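# Stacking cups: keep mixed, or sort by size before storing?

**fplattner** wrote:

Hello all. I have a small question about plastic toy cups, the kind children stack. We have them in the play corner at Prantl and I am the one who puts them back on the shelf in the evening. My colleague wants every cup sorted into nests by color, mouth up, before it goes in the box. I put them in as they come. We had a friendly argument over this and I would like to hear how other people do it.

The box is 45 cm long, so space is not the real problem. The problem is that the cups get stuck in each other when they are pushed together hard, and then the small children come to me all morning to pull them apart.

Fabian Plattner

---

**lorenz_s** wrote:

I am with your colleague, but only partly. Sorting by color is for adults. The children do not care, and after one minute it is mixed again. What I would do is to separate by width, if your cups have more than one width. A cup that does not fit well inside another is the one that gets stuck.

We bought ours from a shop in Clanalport and two sets were mixed in the same bag. They looked equal to me. They were not equal. I spent a whole evening with warm water and soap.

---

**brasbridge_mum** wrote:

Loose in the box, lid on, finished. Life is short.

We also have little foam cubes together with ours and I stopped separating them long ago. The kids use the cups as pots and the cubes as the soup. If you put them in two boxes then only one box gets opened.

---

**fplattner** wrote:

Thank you both. The soup is also known here, we have it every day.

About the width: I did not think of it before. I will check this. They are all from one order, but it was delivered in December in two parcels, so it is possible.

Pink, mint green, yellow, teal and the light blue.
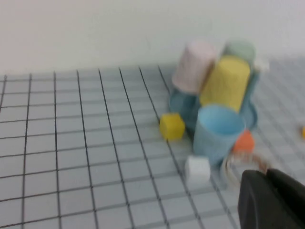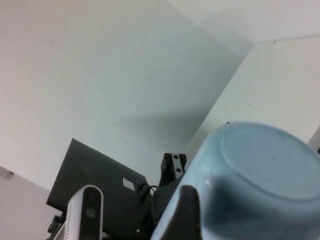 **tidy_in_lerness** wrote:

Can cups like these be washed together in one big load, or must every color be washed alone?

**lorenz_s** wrote:

Together is fine. The color in this type of plastic is in the material and does not run like a new T-shirt. Use hand-warm water with a little dish soap, and let them dry on their side on a towel, so the water can come out. If you nest them when they are still wet, you get the smell, and they also hold together much stronger.

---

**brasbridge_mum** wrote:

I put mine in the top rack of the dishwasher on the short program. They survive. Some of them fly around and turn over and then they are full of dirty water, that is the only thing.

---

**lorenz_s** wrote:

I would not do this without looking at the bottom of the cup or the package first. Not all plastic likes the dishwasher. I had one set where the rims were no longer round after it, and a cup with an oval rim does not stack well. For me it was money in the trash.

---

**brasbridge_mum** wrote:

Mine cost almost nothing at a flea market, so I take the risk :) But fair point for somebody who bought new ones.

---

**old_playroom** wrote:

I ran a toy library for many years and at the end we had 300 cups, so please let me give my opinion also.

1. Do not nest more than 5 in one tower. With a higher tower the lower ones get pressed.
2. Dry them completely. Lorenz is right here.
3. When two are stuck, do not twist. Put cold water in the inner cup, stand the outer one in warm water, and wait a minute.
4. A net bag is better than a box. You can hang it and the air goes through.

On the color question I do not agree with the others. In our library the children liked to sort by color, and it made the cleaning up into a game. It depends a little on the age. Under two years, forget it.

---

**tidy_in_lerness** wrote:

A net bag is good until somebody steps on it in the dark. I prefer the box.

---

**fplattner** wrote:

So many answers, thank you! I showed the thread to my colleague. We agreed on this: the children sort by color if they want to — as a game, with no pressure — and I make short towers, only with dry cups. The foam cubes stay with the cups.

I also tried the cold and warm water on two cups that were stuck since last week. The first pair opened at once. The second pair is still in the sink.

---

**old_playroom** wrote:

For the second pair take warmer water, and one drop of soap on the edge between them. Be patient with it and do not use a knife.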